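The man who cuts hair where people cannot come to him

Ming-te Tsai on home visits, quiet customers and why he never talks about the weather
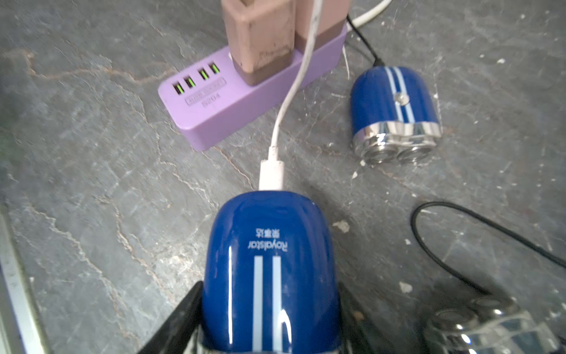
A blue Royalstar electric shaver.

When I telephone Ming-te Tsai to arrange our talk, he asks me to come at seven in the morning, before his first customer. He lives above a closed bakery in Grisow, on the second floor, and his kitchen smells of toast and of the light oil he uses for his clippers. On the table there are combs in a glass, a pile of folded towels and a paper diary with a rubber band around it.

Tsai is a barber without a shop. For twenty years he had a chair in a salon near the station. Then his landlord sold the building, and he decided not to look for another one. Now he goes to the homes of people who are ill, old or afraid to go out, and he cuts their hair and shaves them in the kitchen, in the bedroom or, in one case, in a greenhouse.

"It was my wife who had the idea," he says. "Her uncle had a stroke and for three months he looked like a man from a forest. The nurse washed him very well but she had no time for the beard. I went there on my free afternoon. He could not speak much then. He took my hand mirror and he kept it the whole visit."

At present he has 43 regular customers. The oldest will be 102 in October. She wants her hair exactly as it was when she taught at the school in Lorkemo, with a wave at the left side, and she has a photograph to which he must compare.

"She is strict," says Tsai. "If the wave is too low she says, 'That is the wave of my sister.' Then I do it again."

I ask him what is different when you work in somebody's home. He thinks for a long time and gets up to turn off the radio.

"In the shop, the customer comes into my place. He sits where I say, he looks where I say. At home I am the guest. I take off my shoes. I ask where I can put my bag. If there is a dog, I greet the dog. One man has the television on very loud, and I do not ask him to make it quiet. It is his television."

The practical side took him a year to learn. A kitchen chair is too low for his back, and a bed is worse. He used to carry a big mirror, but some people did not want to see themselves after an illness, so now he keeps a small one in the bag and shows it only when he is asked. For men who take medicine against blood clots he does not use a razor. He shaves them with an electric shaver, slowly, in small circles, and he stretches the skin with two fingers.

"Barbers of my age laugh about electric," he says. "I also laughed. My teacher would not have one in the room. But an old cheek is thin, like the paper in a Bible. With these customers I don't want even one drop of blood, and the man is less nervous too. For some of them the sound is pleasant. One gentleman falls asleep every time and I have to hold his chin."

Hair on the floor is another matter. Tsai spreads an old bed sheet, and at the end he carries it outside and shakes it, if there is a garden. If there is no garden he takes the hair home in a bag. He says a family should not find hair in the butter the next day.

Rūta Adomaitis is the daughter of one of his customers. I meet her later the same morning in her father's flat, where Tsai comes every fourth week. Her father, who was a ship's cook, does not always know her name now, but he knows what the towel around the neck means.

"When he sees the towel, he sits straight," she says. "He lifts his chin by himself. I cannot make him do this for me. With me he turns his head away, because I am his daughter and I should not be doing such things. I tried for half a year and we both cried in the bathroom."

She tells me she was at first against paying somebody. A visit costs 20 euros, and 80 if the customer lives out past Rillance, where the bus does not go and Tsai must take a taxi both ways. He does not like this price himself. He has asked two times if the district office could help with the travel, and he received two times the same letter.

"I can show you the letter," he says. "It is a very polite letter."

What do people talk about, I want to know, when they have perhaps no other visitor that week? Tsai says he never begins with the weather. A person who has not been outside since spring does not have an opinion about the weather, and to be asked makes him feel it. He asks about food instead. Everybody has eaten something, or has refused to eat something, and both are good stories.

Some do not talk at all. He has one customer, a retired piano tuner named Lu, with whom he has exchanged maybe ten sentences in four years. "We are very good friends," says Tsai.

He has thought about teaching a younger colleague. Two have come with him for a day. The first one was good with scissors but looked at his telephone in the stairs, in the lift and once in the room. The second, a young woman who finished her training last summer, asked after each visit whether she had spoken too loudly. He has invited her to come again.

And when customers die? He takes the rubber band off the diary and puts it back on. He does not cross out the names, he says. He only leaves the hour free for a month or so, and in this hour he usually goes for a walk, or he cleans the clippers. Sometimes the family asks him to come one more time, before the funeral. He always says yes, and he does not write a bill.

At half past eight he packs the towels. The lady from Lorkemo is first today, and she does not like it if he is late.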